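**Progress report to Herimex, period ending 31st January**
Bridal hair accessories line, Vevby workshop
Prepared by Parviz Kordestani

Work in this period covered comb bases, veil attachment and the first packaging run. The comb base supplied by Ristić was accepted after a second round of samples. The first round had teeth that were too short to hold in fine hair once a cathedral veil was attached. The revised base is longer by two millimeters and is now used for all styles except the side clip.

Output was 1,380 finished combs against a plan of almost 200 more. The shortfall is in the pearl styles, where wiring by hand still takes longer than budgeted. 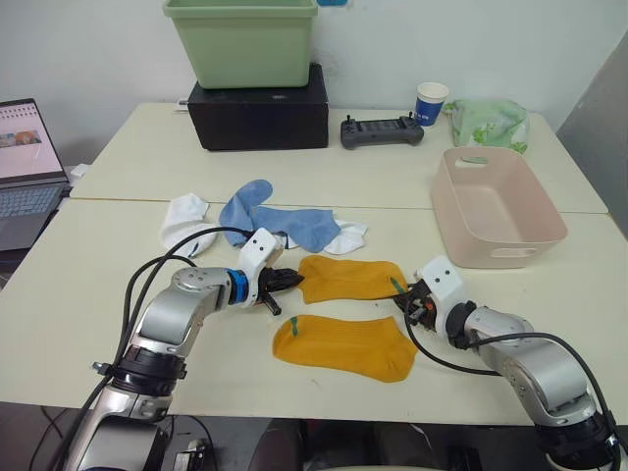 Veil attachment was changed from sewn loops to a snap tape. Fitters at Grerano asked for this so that the veil can come off before the reception without taking down the hair. Pull tests were done on 80 pieces. Failures were all at the stitch line — none at the snap — and the thread has been changed to a heavier weight.

Materials spending stands at $2,998, within the approved line. Ivory tulle was bought early to avoid the spring price change.

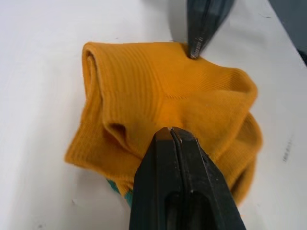

Packaging is behind. The box insert bends the longer teeth, and a deeper insert is on order. Until it arrives, combs are stored flat in tissue and will not ship to stores.

Open items for the next period:

- Retest of snap tape with the new thread
- Color match between ivory tulle and ivory ribbon
- Decision from Herimex on the side clip, which needs its own base

Delivery of the full range remains set for June. A revised schedule for the pearl styles will follow once the wiring times have been measured again.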